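Central bank cut rates again, why is my business loan still the same??

Fuad Gebreyes
Ok so I run a small repair place, took out a loan of 40 thousand in May through Vutel. Since then the base rate has been cut 2 times and my monthly payment is still 565. Exactly the same. Rang them, on hold 22 minutes, gave up. News keeps saying cheaper borrowing is meant to stop a recession. Cheaper for who? Am I missing somthing or do I need to complain.

Kalkidan Beyene
Is it fixed or variable? Check the agreement, first page or two usually. If fixed then the cuts do nothing for you until it ends, sorry. If it says "tracker" or "linked to base rate" there should be a date when changes kick in, sometimes the next quarter.

Also don't rush to switch. Early exit fee can eat the lot.

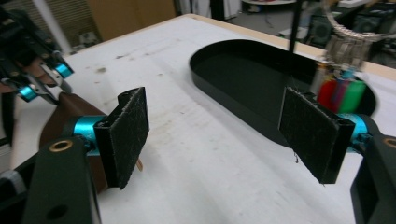

Same thing with spending btw, rate cuts don't make anyone buy stuff if orders are thin. Been through it at Gurer, borrowing got cheaper and we still sat on our hands for months. Even little bits get put off when you're nervous. Multiply that by every small firm and you see why the central bank is running out of road. Anyway, read the agreement first.

Illia Pasichnyk
banks keep the difference, always have. move to a credit union

Fuad Gebreyes
Found it, page 2, fixed. Feel a bit daft. Thanks Kalkidan, will ask them what the exit fee is when I can get thru.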